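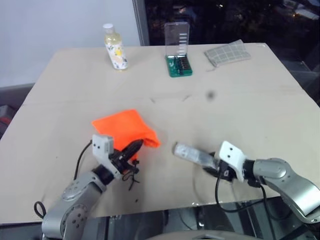
How often should a cleaning cloth be washed? After every day of use, and sooner if it has been near grease or raw food.

The question arose in May, when the household moved to the flat in Plendbridge and it was decided that the cupboard under the sink should be put in order. Until then, cloths had been kept wherever there was room for them. The table on which small repairs are done was the worst offender – an orange-red cloth crumpled on one side, a grey and white checked one folded at the back, and between them whatever else was in use, such as a bottle with a white screw cap or the screwdriver bits in their green base.

The following arrangement has since been adopted. Bright cloths are reserved for dusting and for wiping down the table. Checked cloths are for drying only, and are returned folded. A cloth that has touched oil goes straight into a separate bag and is not washed with the tea towels.

Bottles are to be capped before any cloth is picked up. The bit set is to be closed at the end of a job; a replacement for one lost bit was sought at Hamdan, where the assistant was most helpful, although the correct size had to be ordered.

Washing is done at 60 degrees without fabric softener, which leaves cloths less able to take up water. Two loads a month have proved sufficient for the dusting cloths. The drying cloths are washed with the towels.

The matter of the sponges remains under review and will be addressed in the new year.

Posted 23 Dec 2023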